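Friday, September. Open afternoon, two-arm cell, Planthorpe workshop

Writing this up before I forget it. The visitors were from Hiterley (they do tableware inspection and packing) plus whoever came in off the corridor. Doors at two, last people gone a bit after four. Édgar Guzmán ran the arms, I did the talking, Hanyu Feng looked after the logging and the sign-in sheet. 53 names on the sheet, more than last year.

The plan was to keep it simple. Paper and tape grid on the table, a plate, one arm working, the other parked for most of the time. We talked about doing the full sorting routine and dropped it on Thursday night when the second arm kept stopping on the handover. I would rather show one thing slowly. The mint container was meant for the second half of the talk, as the awkward shape after the easy one.

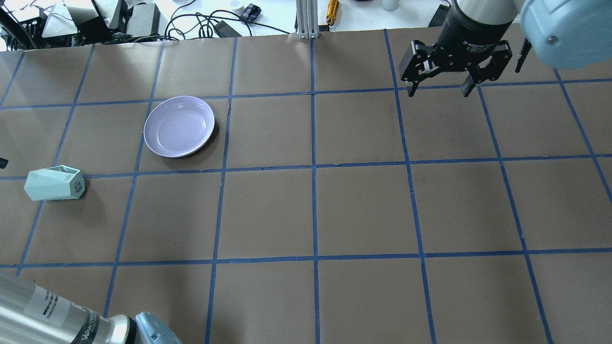
The grid got more questions than the arms did. People wanted to know if the robot reads the tape. It doesn't. The tape is for us, so that when one of us says "start it in the next square over" we all put the plate in the same place, and so we can reset between runs without measuring. I should have said this at the start. By the third group I was saying it first and it saved a good five minutes.

Script for each group, as run:

- short intro, what the cell is for
- pendant shown and passed round, stop button explained
- arm moved by hand, one visitor at a time
- slow approach to the plate, stop above the paper
- questions

Moving the arm by hand was popular. Most people push too hard to begin with and then get the feel of it. Édgar stood on the base side throughout with a pendant in reach. Keep that arrangement.

We set the approach speed to 10 per cent for the afternoon. Slow enough that people at the back got bored, but it meant we could talk over it. Next time I'd start at that and go up once the group has seen one pass.

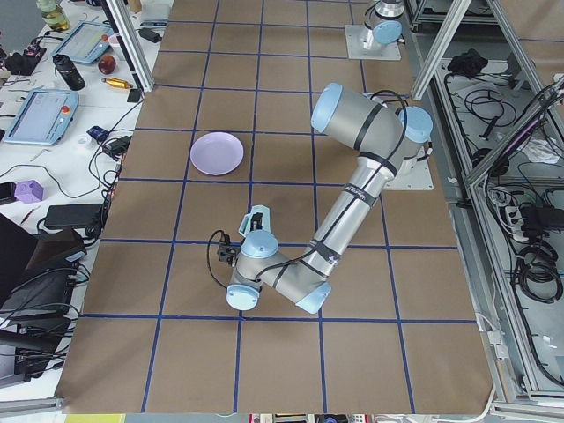 Chuensuk asked why we bother with two arms if one can reach the plate. Fair question, and I gave a poor answer about flexibility. The proper answer is the turning-over step, where one arm holds the rim and the other takes the far side, and with a single arm you have to put the plate down and pick it up again. Chuensuk then wanted to know how often the second grip fails. Hanyu had the log: 957 handovers recorded since the new fingers went on, but the failures haven't been sorted from the ones where we pressed stop ourselves. I said we'd send the split once we have it. That one is on me.

Also asked, and worth having answers ready for:

- Does it know the plate is a plate? (No, in this demo it gets a position and a height.)
- What happens if you move the plate while it's coming down? (In this mode it carries on to the old position. Say so plainly.)
- Can it do glass? (Not tried properly.)
- How long to set up a new shape? (Depends on the rim. I said two days for something simple and Édgar pulled a face, so call it a week.)

The Hiterley people were mainly interested in rim chips and whether the fingers mark a glaze. We have no numbers on that. They offered to send a box of seconds, which would be useful, as we've been using the same few pieces for months.
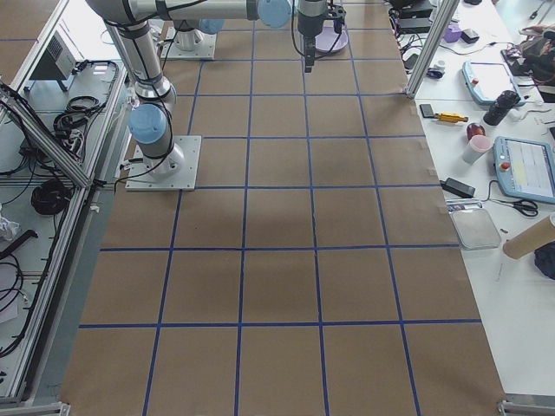
## Problems and things to change

Paper. It creases and people notice. Lay a new sheet the evening before, tape down the side seams first, then do the grid. Doing the grid first and smoothing afterwards doesn't work.

Side bench. Too much on it. We had both pendants, tools and personal bits all on the same surface, and when I reached for a pendant mid-talk I had to look for it. Clear everything but the pendants before doors open next time. Food and drink go in the kitchen.

Standing room. People bunch up at the front corner where they think the view is best. Tikis suggested a line on the floor and a second screen showing the plan view. The line is easy. The screen needs a longer cable than we own.

Gripper cable. It loops out wide when the wrist folds back. It didn't catch on anything, but two visitors asked about it separately. Shorten the loop or clip it before the next session and then recheck the full wrist range.

Talk. Mine ran long. Cut the history part.
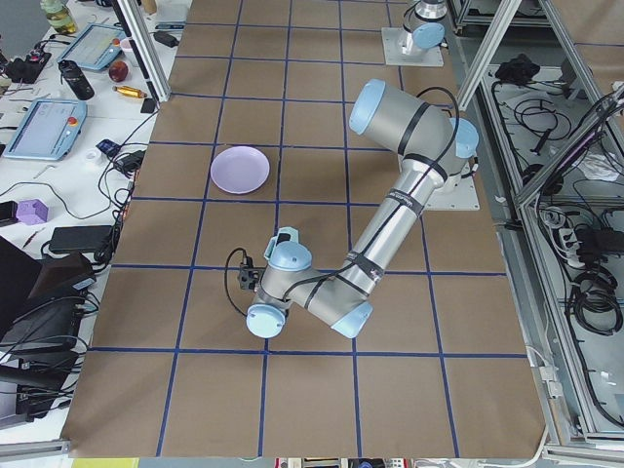 Gripper over the grid, plate in its square, second arm at the back.

Left to do:

- handover failure split to Chuensuk (me)
- cable clip (Édgar)
- scan the sign-in sheet, then shred it (Hanyu)
- reply to Hiterley about the seconds, ask for flat and deep rims if they have both
- order blue tape, same width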